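Kitchen Things, Small Table

The woman who keeps the household shelf at Maddocks has been buying bowls and cups for 13 years, and she still gets excited about a strainer. I caught up with her on Fri 22 February and we were talking lids before I had my coat off!

"People think they need a big kitchen," she told me. "I lived in Lotirberg with one drawer and 2 hooks. You just keep the things you reach for close together." Her measuring cup never goes back in a cupboard — it stays out with the bowls, always. 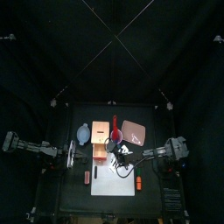
Cups that hold other things

I asked what she'd save if she had to clear out the lot (she owns over 100 pieces, so I figured she'd need a minute). She didn't. "A cup, a tray and a spatula. Plastic's fine. I like a bit of red so I can find it."

She's big on standing tools up, too, and she doesn't mind mixing them. A marker can go right in with the spatula, because she labels leftovers while she's cooking and hates hunting for a pen. "My sister says it's a mess. It's a cup with two things in it!"

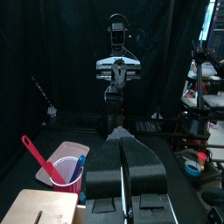 What's next

More trays, mostly. She's off to Nistmont in June to look at some from Plerance, and she has already cleared a shelf for them.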